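I spent most of July sorting out the dishes. When we moved, everything from the old kitchen went into boxes marked "misc," and for 6 months we ate off whatever was on top. My brother-in-law Rui gave me a rule I ended up using: if you can't say what you'd serve in it, it goes.

Plates were easy. Bowls and cups took longer — I get attached to bowls.
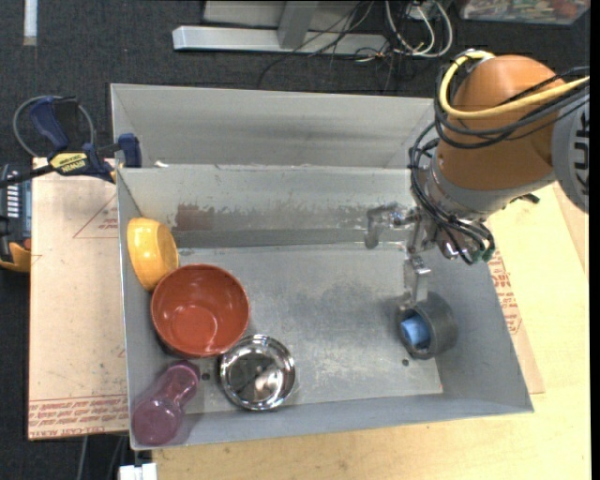 Lodness Swap & Repair Club — Kitchen Table

The big terracotta-red bowl is my favorite of this lot. It's a good size for salad, or for bread dough if you're only making one loaf. The yellow-orange one on its side would do for popcorn or fruit. I always have a use for a steel bowl, mostly for whisking eggs. The purple goblet-like cup I'm less sure about. I'd serve ice cream in it maybe twice a year, so by Rui's rule it passes, barely.

At home I got down to one shelf of bowls and one of cups. The rest went into two boxes, wrapped in newspaper, smallest inside largest. Glasses are next, and after that the drawer with the lids.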